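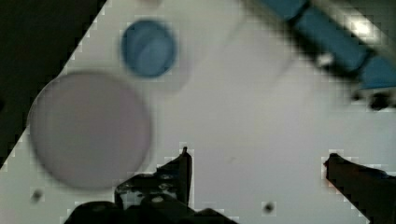
Chiharu Imai wrote in to say that I had the whole business of food container lids backward, and that anyone who stores them snapped onto the tubs deserves the cabinet they get. She has a point. I did it that way for years, and what I got was a tower of sealed air that smelled faintly of old curry.

So, lids again, with corrections.

Wash them first, and by hand if they have a groove. The groove is where the soup goes to retire. An old toothbrush and a drop of dish soap will get it out. If there's a rubber seal that comes off, take it off, and put it back the same way up, or you'll find out on the bus.

For smell, spread a paste of baking soda and water over the inside, leave it overnight and rinse. A sunny windowsill helps too. Tomato stains fade in the sun if you give them a few days. They don't fade in the dishwasher, whatever my brother-in-law tells you.

Dry them standing up. I use the rack from a dead toaster oven. A letter sorter works as well and costs less than the Pekix lid organizer I bought in May, a fine product if all your lids are the same size and you own four of them.

Warped lids: hot tap water in the sink, two minutes, then press flat under a heavy book until cool. It works on maybe half. The other half become saucers for plant pots, and after that I'm out of plants.

Then match everything up on the kitchen table. Any lid with no tub goes in a bag with the month on it — mine says July 2025 — and if the tub hasn't turned up when you next find the bag, let it go. I had 17 orphans. I own 21 tubs. Don't ask me how many of them fit each other.

Store tubs nested, lids on edge beside them, biggest at the back.

837 shares
3 comments

Costel Radu
Masking tape on the lid and the same letter on the tub. Took me one evening and my wife has mocked me ever since, but she uses it.

gardenpat
The baking soda did nothing for my garlic one. Vinegar did.

Chiharu Imai
Biggest at the FRONT. We've been over this.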